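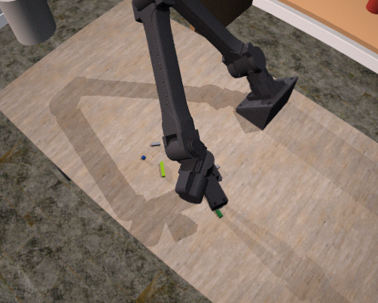
4. If the arm stalls low over the pieces

I hit this one a lot when I was setting up my Sokgate sorting task in the Brabec simulator, so don't panic! The arm goes down toward a small piece, the log prints fault 864, and everything just sits there. It almost always means the approach height is set too low and the wrist is trying to push through the tabletop.

4.1 Press Pause first, before you touch any of the sliders.

CAUTION: Please don't hit Resume straight from a fault. The planner keeps the old target, and on a real arm that same move could drive the gripper right into the table (or your hand).

4.2 Orbit the view until you can tell what's under the wrist. It's harder than it sounds – from up high, the arm hides part of the pink piece and you can't judge the gap at all.
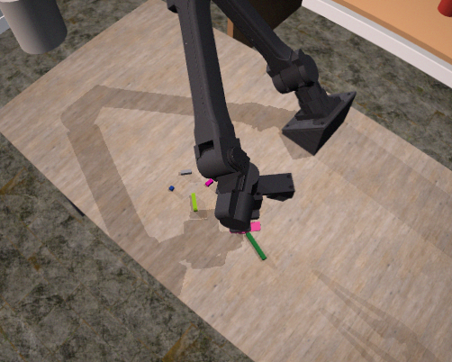 4.3 Open Motion > Approach and raise the height to 30 mm. Mine was at 4, left over from an older Clollgate file.

4.4 Drop the speed to 600 and click Apply. You can bring it back up later.

4.5 Switch to the room view and check the gripper from the side. You want the fingers above the tabletop with the pieces lying clear on the wood. Don't go by the shadow, by the way – it falls toward the front of the table and fooled me twice.
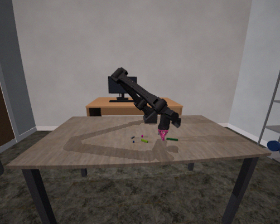
4.6 Click Home, wait for the arm to fold back, then run one pick with your finger on Pause.

Note: If 864 comes back after all this, save the log and send it to Janelle Espiritu at Luredlow along with your scene file. She'll want both.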